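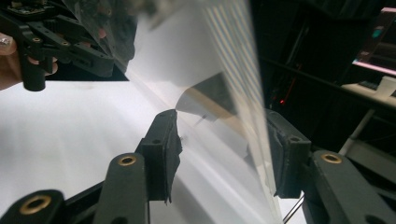 Idrisa Nyaga maintained that the film should be folded lengthwise first and only then across, and that any other method would leave a crease down the middle which no amount of smoothing would remove. The Superintendent of Stores recorded this view in the day book, as she was obliged to record all views concerning clear sheeting, and asked whether it was offered as an objection or as an observation. It was offered as an objection.

Search this site
Go

The matter had arisen under the Firkberg bequest. By the terms of the late Mr Sarmiento's will, the contents of his house were to be covered, packed and removed to the Rarkomel depository before the end of June, and every article of furniture was to travel under clear film, so that it might be inspected at any point of the journey without being uncovered. The Department had accepted the condition in writing. It had then ordered the film from Clakitz, who supplied it in sheets of a size suited to wardrobes, and the house contained two wardrobes and 328 dining chairs.

The Superintendent did not consider it her place to ask why a man who dined alone had kept so many chairs. The inventory described them as sound. They stood in the ballroom in rows, facing the windows, and the staff walked between them with sheets held up at arm's length, so that from the doorway the whole company seemed to be carrying pieces of weather.

Clear film is a disobliging material. It clings to the sleeve, and when pulled straight at one corner it gathers at another. The Department's Guidance on Coverings allowed 90 seconds for each sheet, to include opening, draping, tucking and the removal of trapped air. By the middle of the afternoon the Superintendent had timed several sheets and had stopped writing the results down.

"You are folding it across," said Nyaga.

"The Guidance says across."

"The Guidance was written for dust sheets. Cotton forgets a fold. This remembers it."

She looked at the sheet in her hands. There was a crease down the middle of it. She had served the Department under two Directors and had never amended the Guidance, though she had once queried a comma, and the comma had been referred upwards and had not come back. She took a pencil from her jacket, found the paragraph, struck out the word and wrote another above it in small capitals. She initialled the change and noted the time as ten minutes past four.

After that the work went on more quietly. The chairs disappeared row by row under the film, or did not disappear, for each could still be seen quite plainly, with its seat and its turned legs and a little of the window shining across its back. At the end of the last row there was one chair that did not match. It was lower than the rest and the seat was worn pale at the front edge. It did not appear in the inventory.

Nyaga waited, with a sheet already folded lengthwise over his arm.

"It will have to be entered," said the Superintendent. She turned to a fresh page of the day book and sat down on the chair to write.

Print this page | E-mail this page

Contact us | Copyright: all rights reserved | Back to top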